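Zumstead Support
Stock count goes back to old number after saving
Status: Closed
Product: Zumstead Shop, with Handatik register
Customer: Candela Garrido
Opened: Wed 17 March

Customer report

I sell kitchen and table goods from a small store and from the website. When I change the stock count of an item in Zumstead, it saves and shows the new number. A few minutes later the old number is back. It started with one item and now happens with most of the Table section. The Kitchen section is fine.

The item I have been testing with is the wooden chopsticks. I counted the shelf, typed in 27 and saved. After lunch it said 200 again. I have done this four times. I have not sold or returned any in between.

Steps already tried by customer

Logged out and back in.
Used a different browser.
Deleted the item and made it again with the same SKU. The count came up as 200 before I typed anything.
Turned off email alerts. No change.

Support note 1

Thanks for the detail. The item history shows your edits were saved each time. A second edit follows every one of them, and it comes from a connected app and not from your login. Please open Settings, then Connections, and send us the names listed there, including any that are grayed out.

Customer reply

There are two. Handatik (on) and Iron stock import (grayed out, says "paused"). I used Iron in January to bring my products over from the old site. I thought it was finished.

Support note 2

The paused import is the likely source. Pausing stops new files from being read, but a scheduled job that was set up before the pause can keep running against the last file. Your last file has 3000 rows and still holds the January counts. Deleting and remaking the item did not help, as the job matches on SKU.

Please do the following in this order:

1. In Connections, open Iron stock import and choose Schedules.
2. Delete the schedule named "Table nightly". Do not just switch it off.
3. Go back and disconnect the import.
4. In Handatik, run Sync once by hand.
5. Correct the count for one item only and wait an hour.

Customer reply

Done. The schedule was called nightly but it was set to every 18 minutes, which matches what I was seeing. The chopsticks have stayed at 27 since this morning. I will fix the rest of Table tonight.

One more thing. The remade listing lost its text and pictures. I typed the text again from memory:

Wooden chopsticks, plain finish. Hand wash and dry standing up. Sold by the pair. See also: Ren rice bowls.

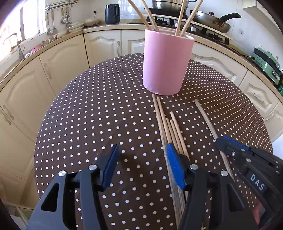
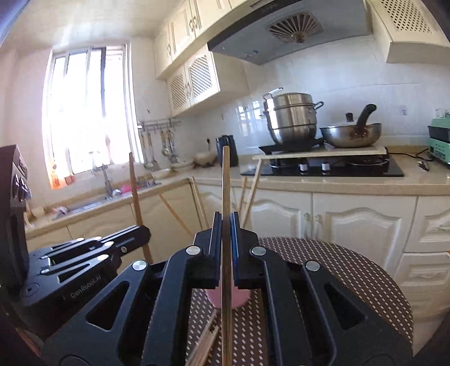 Light wooden sticks on the brown cloth with white dots.

Support note 3

Text and pictures are saved on the new listing and show in the shop. The link to the Ren rice bowls was pointing at the deleted item's page, so we reset it.

Resolution

Cause: schedule left active on a paused import, writing old counts by SKU.
Fix: schedule deleted, import disconnected, manual sync run from the register.
Follow-up: request filed to have Pause stop existing schedules as well. No date for this yet.
Customer confirmed the Table counts are holding. Ticket closed.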